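Ticket 211 – Shipping labels printing with lower third blank
Site: Bekside packing room
Status: Resolved
Opened by: Chibuzor Ogundipe
Priority: 2

Tuesday 08:40
Labels from the Dimach thermal printer on bench two come out with the bottom third blank. Barcode missing, address fine. Other benches not affected. Power cycled, no change.

09:05
Self-test page prints full length. Head and roller cleaned anyway. Fault is upstream of the printer.

09:30
Driver reports label height 109 mm. Stock loaded is 167 mm. Template in Haruna is set to 167 mm, so the driver is clipping the job. Changed the driver value and sent a test – correct for one label, then back to 109 mm on the next.

10:15
Setting is being overwritten at each job by the Ustiretti print queue. The queue holds its own copy of the page size and pushes it to the client. Last edited in September, when the short stock was in use. No change note found.

10:50
Page size corrected on the queue. Spooler restarted, held jobs deleted and resent from Haruna. Labels print full length and the barcode scans at the bench.

11:20
Tall carton added to the packing notes as the size that takes the long label.
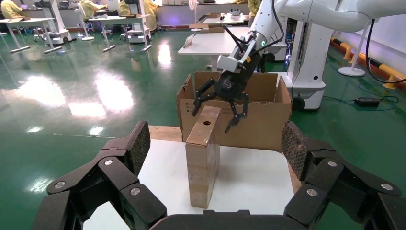 Tall narrow carton, stood upright. Round hole near the top.

11:45
Short-stock profile renamed so it can't be picked by mistake. Reopen if clipping returns after the next driver update.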